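6 October 2023

I slept badly and came to the lab before the others. The night run on the Skellden policy had finished, so I made tea and read the log before I took off my coat. I think this is my worst habit.

The result is better than I feared. We trained two models, one with 2000 demonstrations and one with 3000, and I was sure that the bigger set would win everywhere. It wins for the shoe and for the cloth. For cables there is almost no difference, and in one case the smaller set is a little better. Lowri says the last thousand were recorded when we were all tired, and that tired people move the arms in a strange way. She may be right. I recorded many of them myself.

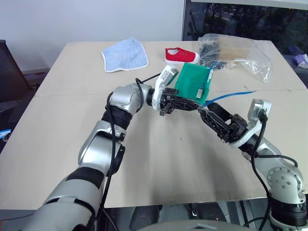 After lunch we worked on the handover, which is my part. The old rule was that one gripper must close fully before the other one may open. It is safe, but very slow. Now I let the policy decide this from the wrist cameras, and I only stop it when the force is too high. Tomos does not like it. He asked me two times what happens when the tips touch and both cameras see mostly the other gripper. I did not have a good answer, so I wrote the question in my notebook and drew a box around it.

Cables are hard for us. A bin does not change its form when you pull it, but a cable is a different object every second, and our labels treat it as one thing with one center. I believe the mistake is there, and more data will not repair it. Mererid wants to mark the two ends separately. This means labeling again, and I do not want to count the hours.

Hywel wrote from Livstead that he needs our numbers for his talk. I will send only the shoe and the cloth – the cable numbers I do not trust yet.

Tomorrow I must compare the last thousand with the first, person by person, starting with mine.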